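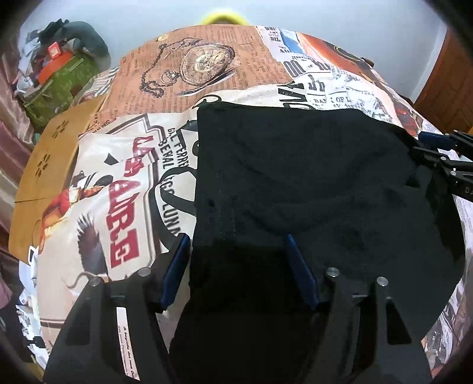

Officiating and the Laws of Team Handball
Session 6 handout: passive play, the advantage rule and the seven-meter throw

Instructor: Homa Khosravi
Read before class. Bring a whistle you are willing to be seen with.

Where we left off

Last session covered the goal area line and who may stand where. Several of you are still letting attackers land inside the area with the ball in hand. To repeat: a shooter may jump over the goal area as long as the ball leaves the hand before any part of the body touches the floor inside it. Watch the feet and the hand. The net will tell you about the rest.

1. Passive play

A team may not keep the ball without making a recognizable attempt to attack or shoot. The rule book spends a lot of words on this and leaves the hard part to you.

The forewarning signal is one arm raised. Both referees show it. From then on the attacking team has a limited number of passes before a shot must be taken (check the current edition of the rules for how many, as the number has changed before and older books in the library still have the old one). If no shot comes, free throw to the defense.

Signs that a team is going passive:
- slow substitutions as the attack starts
- a player standing still and bouncing the ball with great seriousness
- backcourt passes that go sideways and then sideways again
- a one-on-one chance turned down when there was clear space

A good defense can make an honest attack look lazy. If the attackers are being held up by hard, legal defending and are still moving at pace, give them time. If the defense is fouling over and over to break the rhythm, that belongs under progressive punishment, and the attackers should not pay for it with a raised arm.

Kourosh Pakzad's rule of thumb from the workshop was to ask yourself whether you are bored. I would not put that in a match report.

2. Advantage

Hold the whistle when stopping play would hurt the team that was fouled. The usual case is a pivot who gets grabbed, stays upright and still has both control of the ball and a view of the goal. Wait. If the shot goes in, the goal stands and you can still give the defender a personal punishment afterward.

What you cannot do is wait for the shot, see it miss, and then discover a foul. If the player had full control of ball and body when shooting, the chance has been used. New referees do this at least once. The bench will let you know.

3. The seven-meter throw

Given when a clear chance of scoring is illegally destroyed anywhere on the court. Also given for an unwarranted whistle at the moment of a clear chance, including one blown by somebody in the stands.

Procedure: court referee whistles, thrower has three seconds, one foot stays in contact with the floor behind the line until the ball is gone. Everyone else stays outside the nine-meter line. The goalkeeper may come forward as far as the four-meter line and will treat this as a suggestion.

Case for discussion

Zasport against Arkex, second half, 2 minutes left, scores level. Arkex has pulled its goalkeeper for an extra court player and loses the ball. The Zasport left back, Esmaeil Akbari, picks it up in his own half, facing an empty goal with a free throwing arm. An Arkex player pulls him back by the shirt before he can shoot.

a. Is this a clear chance of scoring from that distance?
b. What is the restart?
c. What personal punishment, if any?
d. The Arkex coach says the goal was "miles away." Draft a reply of one sentence, suitable for print.

Assignment

Written answers to the case are due 16th May. Banafsheh Asadi collects them at the gym desk. The practical test is in June and will use the Clallance junior matches, so expect parents.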